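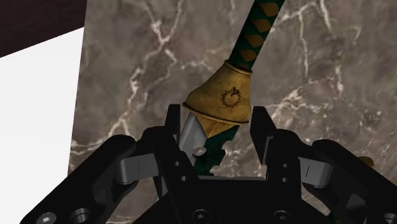 Simulated wrist view, sword object, fingers not yet closed.

Trilstead Forum: Grasping Methods

Wuditel_Lab
The January simulation results are now available to members. The method selects a grasp from the wrist view alone. Of 2,422 attempts, 310 failed, and 59 of those involved the sword.

brutberg_group
We thank the authors. We question whether a patterned handle against veined marble is a fair test. The background may account for part of the failure count.

Wuditel_Lab
The backgrounds were randomized. A plain-wall subset of 926 attempts showed the same order of difficulty by object.

boyer_sim
We do not share the Brutberg view on texture. Our concern is the grasp point. The fingers are set below the gold fitting, well away from the wrapped handle, and a long object held there may rotate on lifting.

brutberg_group
That is a reasonable point, but it does not answer ours. Please release the results by wall colour.

Wuditel_Lab
Both requests are noted. The colour breakdown will be posted Sun 16 February. Rotation was not scored.

Recent topics
Contact models for thin objects
Boyer benchmark: revised scoring rules
Wrist view or fixed view?
Licensing of object meshes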